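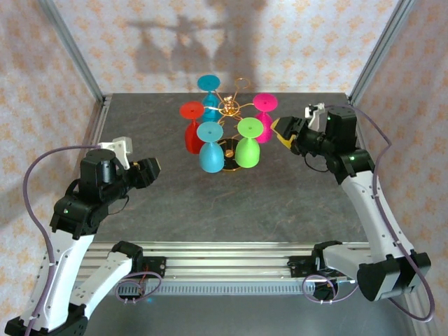 Taking a class to the robot open day at Horley. How do I prepare them?

Posted by Remedios Miranda

I teach eighth grade and I'm bringing two classes to the Plulo open day in Horley in August. I went to the evening preview by myself to see if it was worth the bus. The table I liked most was the one with two robot arms and a wire rack, where the job is to hang plastic goblets on the rack. I stayed there most of my visit and came home with a page of notes and not many answers.

My worry is that the students expect something fast. The arms move slowly and stop a lot, and I could hear people behind me asking if it was broken. I can't really explain it myself.

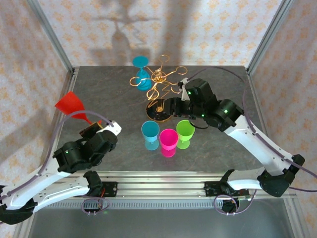 The sign-up form says groups get a slot of half an hour, and there are other tables to see in the same room. It also asks for a "group level," which I left blank.

What I'd like to know:

Is someone driving the arms, or are they running by themselves?
Why goblets and a rack? Why not something like stacking blocks?
Is there anything I can do in class beforehand that would help?

We have one period before the trip and no robotics equipment at school.

Dorin Ilie

I work the goblet table, so I can answer most of this. Leave the group level blank. We ask on the day.

Both happen. In the first part of each slot a person drives the arms from a station behind the partition, and in the second part a program does it. The person at the table says out loud when it switches. If your students miss that, they should ask, because it changes what they are looking at. The stops in the first part are the driver thinking. The stops in the second part are usually the program waiting for a new set of moves.
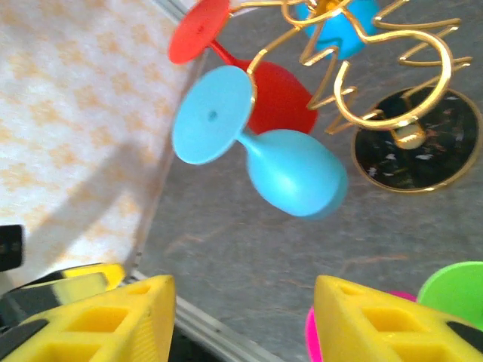 The rack was picked because it is awkward. A block is more or less the same whichever way you grab it, and a goblet has a wide end, a narrow part and a flat foot, so where you take hold of it matters. The curly wire is worse, because it gets in front of things. With the light blue goblet on its side, the red one lying behind it and a loop of the rack hooked in between, you have to decide which one to go for and from which direction before you close the fingers. People do this without noticing. A driver who is new to it can spend a whole turn on one goblet.

For the class period, this is what I suggest:

1. Have a student pick up a plastic cup using only a thumb and one finger on each hand. Then have them hang it on a hook or a coat peg. Most will change their grip partway, so ask them to say when they did it.

2. Do the same thing with one eye closed, or looking only through a cardboard tube. There are cameras near the grippers, and from there a cup and two yellow fingers can take up a lot of the view. The students will understand the small pauses much better after this. 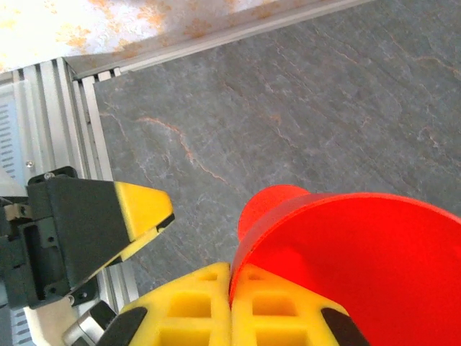

3. Put two students side by side, one hand each, and have them pass a cup across without talking. Passing is where we see the most trouble with new drivers.

4. Have each group write down one question. Questions about what goes wrong get longer answers from us than questions about price.

The driver training at Plulo is 3 weeks, if anyone asks. Students can't drive the arms on open day, but they can stand at the side rail and watch the driver's hands.

Rangi Maihi

went last year with my kid, it was fine. get there early, parking is bad. the Cevia table had free pens

Regula Pichler

I took a group of 4 adults and 3 teenagers to the preview. I agree with Dorin about the cup exercise, though we only did the first one.

One thing to add. Tell them to pick one arm and follow it for a couple of minutes. Our group kept looking from one to the other and then couldn't say what either had done. Once they split up and each took a side, they had plenty to talk about.

If your two classes are large, ask for separate slots. The space in front of the table is narrow and only the first row sees the rack well. You book this through the same form, under "other requests."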